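Robot Learning from Demonstration
Handout 4: Gathering examples without losing the will to live
Lavanya Venkataraman

Last time we agreed that a learning system is only as good as what you feed it, and then half of you submitted 600 attempts at the same drawer from the same angle. The policy trained on that set is superb, provided the furniture never moves.

For October the task is called Closano: open a drawer, deal with whatever is inside, close the drawer. Each pair records 30 episodes per room. Start with the gripper closed and away from the handle, at a different height and angle every time.

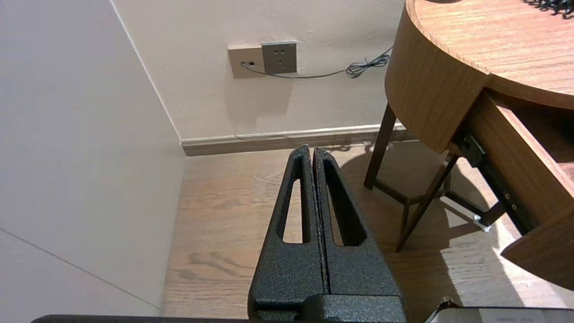
How many of the 30 should go wrong?

Most should succeed, but keep every fumble you recover from. A system that has only seen perfect grasps has no idea what to do after a poor one, and it will have plenty of poor ones.

An episode longer than 20 seconds usually means the operator was thinking. Thinking does not show up in the data as wisdom. It shows up as a robot that hovers. Decide what you are going to do, then press record.

Vary the contents as well. Remote controls are good value: long, dark, covered in buttons and happy to lie at any angle.

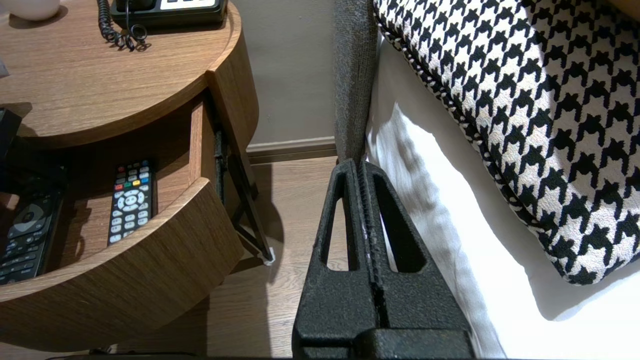 Shift the objects between episodes, and let one sit partly under the top now and then, as things do in drawers. Do not line them up neatly. I can tell.

Labels go in the Bosside sheet, one line per episode, in plain words. "Opened drawer, missed remote, tried again" is fine. "Good" is not, and last year's group used it 18 times running.

Reading for next time: the Rostami notes, first half only. The second half is mostly about calibration and can wait until you need it, probably at two in the morning.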